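Tukstead software firm Gradier releases version 3 of its grasp planning tool Andia

TUKSTEAD, January 16, 2022

Gradier, a developer of control and perception software for robot arms, has today released the third version of Andia, its planning tool for sorting and packing of small mixed goods. The new version is available to all existing customers without extra charge and to new customers by yearly licence.

Andia takes the pictures from the cameras of a robot cell, finds the objects which can be picked, and proposes to the arm controller an ordered list of grasps. Until now the tool made one full plan at the start of each cycle and followed this plan until the end. When an object rolled or was pushed, the cycle had to be stopped and started again by the operator. In version 3 the plan is checked again after every grasp, and only the part which is no longer valid is calculated new.

"Our customers have asked for this from the first year," said Ifeoma Akinola, head of planning software at Gradier. "They do not handle the same box all day long. They handle small things that roll, things that shine and things that are soft, and often all of them are on one table. With the old version the operator had to help too often. We wanted that the software itself decides what is still correct in the plan and what must be thought over."

The second important change concerns perception. Printed foil has been for many years a difficult material for the depth cameras used in this kind of work. Its highlights are read as holes, and a strong print can be taken for the border of an object. Version 3 compares the depth picture with the colour picture at each candidate grasp and gives both a confidence value. If the two values do not agree, Andia asks for a second view from a different angle before the gripper is allowed to close. The customer can set how large the difference may be, for each group of goods separately.

A similar check has been added for objects with a hole in the centre, such as rings and rolls. The earlier version did often propose a grasp at the middle of the outline, where there is no material. The new grasp generator knows three ways to hold a ring and chooses between them according to the free space for the fingers.

Gradier has tested the new version in December in its own laboratory in Tukstead. The test series had 3,030 grasps, with 31 different household and packaging goods, and was run on two types of arm with the same configuration file. The median time for repairing a plan after a disturbance was 90 milliseconds on the standard cell computer. The full test report, including the list of grasps which failed, can be requested from the address at the end of this release.

Tray layouts are now described in a simple text file. The user writes the outer size of the tray, the position of each inner wall and the goods which belong into each compartment. Andia calculates from this the allowed directions for lowering the gripper, also for compartments of unequal size. In version 2 such layouts had to be drawn in a separate editor, and this editor is no longer part of the delivery. Old layout files are converted at the first start, and the original files are kept in a backup folder.

The first outside user of version 3 is Nägeli, a packing service for small shops, which has worked with the trial edition for 10 weeks. Nägeli uses the tool for the preparation of mixed parcels, where the content changes from order to order. Its technical staff have also contributed the new log view, in which each rejected grasp is shown together with the reason for the rejection. This view is included in all editions.

"The log view is not my team's idea, and I say this gladly," said Akinola. "We always looked at the grasps that were made. The people at Nägeli looked at the grasps that were refused, and they found two errors in our collision check within the first days. Both errors are corrected in the version we release today."

Andia 3 runs on Linux and needs no special graphics card. An interface for Python is included, and the C++ interface stays unchanged, so that programs written for version 2 can be used further after a new compilation. Support for version 2 will continue for one year. Customers with a maintenance contract will receive the installation files by the usual download page, together with a migration guide in English and German.

A free online introduction to the new layout files will be offered by the Gradier support team. Places are limited and registration is possible by e-mail. 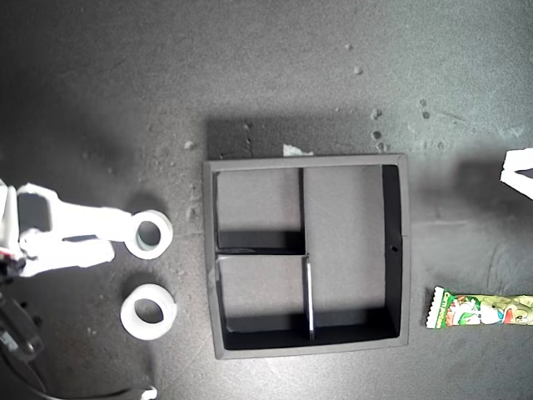
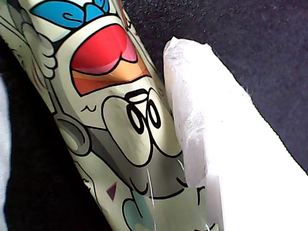

Sorting work with small mixed goods. First picture: gripper at a white ring, next to a black tray with three compartments. Second picture: close view of a cylinder in printed foil, with a white object against it.

About Gradier
Gradier develops control, perception and planning software for robot arms. The company is located in Tukstead and sells its products directly and through integration partners. Its product family includes Andia for grasp planning and a set of calibration tools for cameras and arms.

Press contact
Gradier, Press Office, Tukstead
Test reports and trial licences are sent on written request. Please state the type of arm and controller in your message.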